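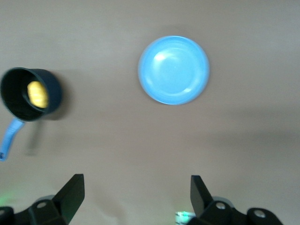
Getting ready for a long awards broadcast at home

Posted in: Home Viewing, Tips & Fixes
By the Wurkex desk, January
23 comments | 164 shares

Live ceremonies overrun. Set any recorder to stop at least an hour after the listed finish, and check free space on the Thursday before. Most boxes delete the oldest unprotected programme first, so lock anything you want to keep.

Sound

Speeches and musical numbers are mixed at different levels. Switch on night mode or dynamic range compression in the television's audio menu. On the Hayes soundbar we use, it sits under Output, page 2. If lips and voices drift apart, adjust the audio delay in small steps during a speech – applause is useless for this.

Picture

Turn off motion smoothing. Stage lighting and fast camera moves produce halos around people walking to the podium. Leave sharpness low. Place one dim lamp behind the set, never opposite it.

Streaming

Use a cable to the router where possible. Restart the app before the red carpet coverage begins and sign out of spare devices, as some accounts limit simultaneous streams.

Seating and food

Keep drinks off the media cabinet. Dry snacks are easier on remotes than anything with a glaze. Wipe the remote with a barely damp cloth afterwards, batteries out.

Ballots

Print prediction sheets one per person, collect them before the first award and score two points for the main categories, one for the rest.

Share (164) | Comments (23)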